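Dridwood workshop members build a sorting arm from a secondhand robot

2 min read

Monday, December 12, 2022

A used industrial arm that sat under a tarp at the Dridwood shared workshop through the spring is now being set up to pick small household items out of a metal bin.

Girish Katiyar and Zinhle Jacobs bought the arm in May from a packaging firm that was closing a line. They paid $473 for it, without a controller. Katiyar wrote the replacement control software at home and brought it in on a laptop. Jacobs handled the wiring and the gripper mount.

The two call the project Skokix. They work on it two evenings a week, and Jacobs said they have put in 35 sessions so far.

"The arm was the easy part," Jacobs said. "We lost most of the summer to cables. Every time the wrist turned, something pulled tight."

The main cable now has a braided cover and a wide loop near the wrist, with straps holding it along the arm. The bin is clamped to a wooden table. Katiyar said an earlier bin slid whenever the gripper touched the side, and they had to redo the position settings each time.

For test items they use whatever is small and awkward to grab, such as a round brush head. Flat things are the hardest, Katiyar said. The gripper tends to push them along the floor of the bin. 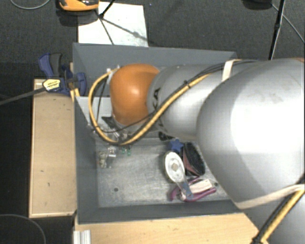 Open evening planned

Members can watch the arm run at the next open evening at Dridwood. Space is limited to 12 people, and visitors will be asked to stay behind the tape while the arm has power. Sign up on the sheet by the front door.

Katiyar plans to post the wiring notes and parts list once the gripper mount is final.

We use cookies to remember your settings. Accept | Manage

© 2022 Dridwood Workshop News. Contact us | Back to top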